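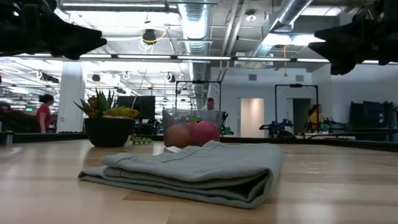
Is it cheaper to ride a bike to work than to drive?

It is cheaper by a lot, though it took me most of a year and a second pair of rain pants to get there.

I sold the car last July. I had been telling people I was going to sell the car for so long that when I finally did it, three of them thought I already had. It brought in $3,587, which was more than I expected and less than I had already spent in my head. I then walked into Skina, the bike shop on Lindqvist Street, and told the man behind the counter I wanted something simple. I came out with something that has a belt drive.

My commute runs from the far end of Clakside to the Gemero building, where I do payroll in a room with no windows. By car it was twenty minutes, or 48 if the drawbridge was up and the driver in front of me had gotten out to take a look. By bike it is thirty-five minutes, every time. I can't be stuck in traffic and I can't be early either. The whole drama has gone out of it.

Things I bought in the first month, in order: a helmet, a better lock, gloves, a bell, a light, another light to go with the first light because the first one only blinked in a way that made drivers wave at me, padded shorts, and a pair of regular shorts to wear over the padded shorts. I kept the receipts in an envelope marked "Savings." My sister found the envelope at Thanksgiving and read it aloud.

Then came November, which I'd only ever experienced through a windshield. Rain on a bike comes at you from the front, and then there's the rain from your own front wheel, which has been on the road first. I had fenders, but they were the short kind. I bought the long kind. My first rain pants were the sort that keep the water out until it finds the zipper and then keep it in. I arrived at work looking like I'd been fished out from under the drawbridge, and my boss, Lenni Vuorinen, who grew up somewhere with real winters and drives a heated station wagon, told me there was no such thing as bad weather. I have thought about that remark a great deal since, mostly on Lindqvist Street, going uphill.

The hill deserves its own paragraph. I had driven it for six years and would have sworn under oath that it was flat. It isn't steep, it just keeps on, past the tire place and the dentist and the church with the sign out front, and in August I was being passed on it by a kid with a cello on his back. I still get passed by the kid with the cello. He nods now.

What did get easier was everything I hadn't worried about. I had worried about my knees, and my knees are fine. I had worried about showing up sweaty, and I do, but payroll is not a glamorous department and I keep a shirt in the file drawer under S. Groceries are fine if you stop buying them as if a storm were coming. I do miss the radio. I miss having a place to leave an umbrella and forget about it. I really miss being able to say "I'll drive" in a generous tone of voice when what I meant was that I wanted to leave the party early.

The odometer said 2,881 miles when I put the bike away last night, and I finally did the math at the kitchen counter. Even with the two pairs of rain pants, the long fenders, the belt-drive enthusiasm and one tow for a friend's car that I somehow ended up paying for, I passed the break-even point sometime in late winter. No insurance, no gas, no annual letter about my emissions. I thought I'd feel something when I saw the number. I mainly felt that I should have gone with the cheaper lights.

A few people have asked whether they should do it too, and I don't know your hill. If your ride is under 10 miles and there's somewhere indoors to put the bike, try it for a couple of weeks in decent weather while you still own the car. Borrow the bike if you can. Get the long fenders first. And don't let the shop talk you out of a kickstand, as they did me, on the grounds that it adds weight. I carry a shirt, a lunch, two locks and a pump. The kickstand goes on this weekend, assuming Skina has one that fits.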